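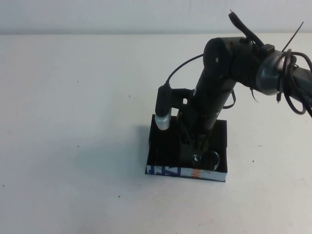

Do you need another box?
By Lev Savchuk

The Kamby spring insert came through the door again in January, and again it told me that my home is a mess because I haven't bought enough containers. There's a word for them now. They're "landing trays," and you are supposed to have one by the front door, one on the desk and one wherever you take your watch off at night. The insert said a well-placed tray could save a household 600 minutes a year of looking for things. I would love to know who held the stopwatch.

I'm not against trays. I have one on a white table as I write this, a low black open box with nothing clever about it. It's printed on the front, white with big blue letters and a bit of orange, and it looks exactly like packaging. It holds things. A Fledano landing tray also holds things, and for that you get felt on the bottom and a little card about calm.

The argument in the insert goes like this. Small stuff wanders because it has no address. Give it an address and it stops wandering. Fine, I can go along with that part. What I don't buy is the next step, where the address has to match your lamp. Your keys will be equally easy to find in something that came free with a purchase.

Then there's color. Every tray in the current Fledano range is black, inside and out, and the copy says dark interiors "quiet the surface." They do quiet it. They also hide anything dark you put in there. Sunglasses, a charging cable, hair ties, a black pen: drop any of those into a black box, look from across the room in the evening, and good luck. I spent most of a coffee break last month patting around in one for an earbud case. If you mostly lose dark things, get a pale tray, or line the one you have with a sheet of printer paper.

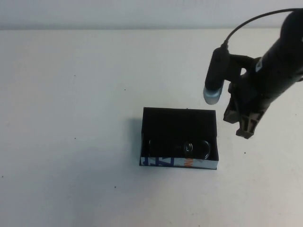

Low walls matter more than the catalogs let on. Stelmakh sells a deep version with a lid, and the lid is where it all goes wrong. A box with a lid gets something set on top of it, then something on top of that, and by the end of the month you own a small tower with a pair of reading glasses buried in the bottom. With an open top you can at least see that the thing is filling up and feel bad about it.

Several of you wrote in after the last issue to recommend the Plureck divided tray, which has 5 compartments and a chart telling you what goes in each. I borrowed one. It lasted two weeks before everything was in the compartment nearest my hand. The chart wanted coins separate from keys and keys separate from "daily tech." I don't know anyone who comes home with two bags of groceries and sorts. Maybe you do, and in that case the Plureck is well made and I take it back.

A white tabletop is the other thing these companies like to sell alongside the tray. Yes, it makes the clutter stand out, and that may shame you into clearing it. It makes everything else stand out too. Mine has little dark specks on it, and I notice every single one of them when the table is otherwise tidy. A wood grain would have let me off.

So my advice, for what it costs you: before ordering anything, go through your recycling. Look for a sturdy box with a wide opening and sides short enough to reach over without thinking. Cut the lid off if it's attached. Put it where you already drop your things, even if that's an ugly spot, and don't move it to the spot where you wish you dropped them. If you can't stand the printing, turn that side to the wall.

Use it for a month. If you still want the felt one after that, buy the felt one, and write and tell me whether your 600 minutes ever showed up. Letters go to the usual address. Next issue I'm looking at drawer liners, and I have my doubts about those as well.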